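Station Attendants and Kitchen Staff Participants Wanted — Automated Steaming Line, Cantero Kitchens

Location: Sarnness, central kitchen, second floor
Employer: Cantero
Equipment partner: Truseveck
Positions: 16 paid participants, of whom four may continue as permanent station attendants
Start: September
Contact: Birgit Frerichs, Production Planning

Background

Cantero runs a central kitchen in Sarnness that supplies canteens and two retail counters with steamed buns and dumplings. Steaming is done by hand. A cook loads a basket, sets the timer, lifts the lid, moves the product to a plate or tray and starts over. On the morning shift this is repeated until the delivery van is full. The job involves steam, reaching and a great deal of standing, and it is the post from which most requests for transfer are received.

Together with Truseveck, we are developing a two-arm station that takes over the loading and unloading of the basket. The development station is a table with one electric steamer. It is supervised by a person at a computer. The planned production station has the same layout but will be fed from the proofing room.

We are looking for people to work at the station, to record what it does badly, and to tell us how the rest of the shift should be arranged once it is in place. Prior experience with robots is not required. Prior experience with dough is preferred.

What the station handles

The product is soft and marks easily. Grip position matters more than speed at this stage. A dumpling held too low loses its base, and a dumpling held too hard loses its pleats. Participants with kitchen experience will be asked to judge product condition, since the software has no usable measure for it yet.
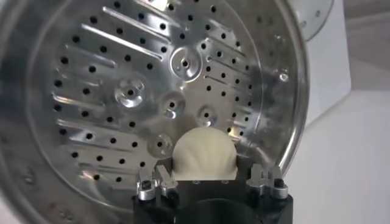

Dumpling in the gripper at the perforated steamer tray.

The target for the trial is 500 transfers per participant group, each one graded by a person as sellable, sellable at a reduced price, or waste. Grading sheets are on paper. They are entered in the evening by the planning office, and participants are not expected to do this.

What changes for kitchen staff

The steaming post in its present form will be closed after the trial if the station is accepted. Applicants should know this before applying. The works agreement signed with the Sarnness staff provides for the following:

No one now employed at the steaming post will be dismissed as a result of the station.

Hourly pay stays at the present rate during retraining and does not drop afterward.

Hand filling and pleating remain manual.

The attendant post is graded one step above the steaming post. It includes starting the station, watching it, stopping it, clearing faults and cleaning.

One attendant covers one station. Proposals to assign several stations to one attendant have to go back to the staff representatives.

Much of the attendant's time is spent seated at a computer within sight of the arms. Several colleagues in the preparatory round found this harder to get used to than the equipment. Long periods of watching are tiring in a different way from lifting, and the rota is set up so that no one does it for more than 100 minutes before changing to another task.

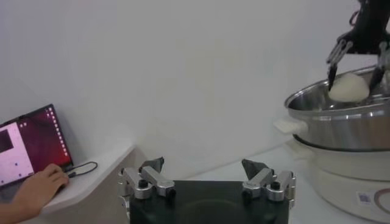

Operator at the laptop, dough ball held at the steel pot.

Duties during the trial

Participants work in pairs. One person operates the computer and the other handles product, plates and lids. Roles are switched at the break. Specific duties are:

Prepare the table according to the layout sheet: steamer, plate, glass lid to the side.

Start each run and keep a hand free for the stop control.

Grade each item after transfer.

Write down every intervention, including small ones such as straightening a bun or turning the plate.

Clean the basket and the contact surfaces of the grippers at the end of the shift.

Attend a weekly meeting of 45 minutes, paid, with Mattes Meinecke (Truseveck) and Sieglinde Lindemann (shift planning).

Please note that the log of interventions is used to improve the station. It is not used to rate participants, and names are removed before it leaves the building. 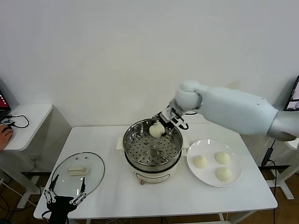

Requirements

You are at least 18 and hold a valid food handling certificate, or are willing to obtain one before the start date. The course fee is covered.

You can read and write short notes in English or German.

You can work early shifts beginning at 5:30 a.m.

You have normal or corrected vision sufficient to judge the surface of a bun at arm's length.

You are able to stop a run when you are unsure. We consider an unnecessary stop to be correct behavior.

Computer skills at the level of using a mouse, opening a program and saving a file are enough. Training takes three days and is given by Truseveck staff on site.

Pay and conditions

Participants from outside the company receive a fixed-term contract for the trial, at the attendant rate. Cantero employees are released from their regular post and keep all supplements. Work clothing and meals are provided. Travel is refunded for distances up to 116 kilometers per day, both directions combined, on presentation of tickets or a mileage form.

Participants who leave early are paid for all shifts worked. No reason has to be given.

Comments from the preparatory round

A small group from the Mondness site worked at the station before this call was written. Their remarks were collected by the planning office and are reproduced with permission. Applicants are advised to read them, as they describe the work more closely than the list of duties does. 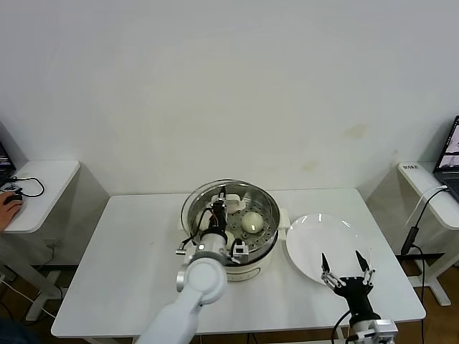

Carola Vogler: After fourteen years at the steamer I don't miss the heat on my forearms. I do miss setting my own pace. At the station you wait for the arm, and it waits for nothing, so you have to get into the habit of deciding early whether you will step in. I would take the attendant post, but I want the filling table two days a week, and I have put that in writing.

Knut Fuchs: The grading was the best part. We disagreed on what counts as sellable more often than I expected, and for the first time somebody wrote it down. My complaint is the chair. It is too low for that desk.

A height-adjustable chair has been ordered for each computer position. The request for mixed rotas between the station and the filling table has been accepted for the trial period and will be reviewed at its end.

How to apply

Send a short letter stating your current work, your preferred shift and whether you are applying for the trial only or also for a permanent attendant post. A résumé is optional. Cantero employees may apply through their shift lead or directly — the shift lead does not have to be informed in the second case.

Applications go to Birgit Frerichs, Production Planning, Cantero, Sarnness. Visits to the station before applying can be arranged between 2:00 and 4:00 p.m. at the reception desk. Please wear closed shoes.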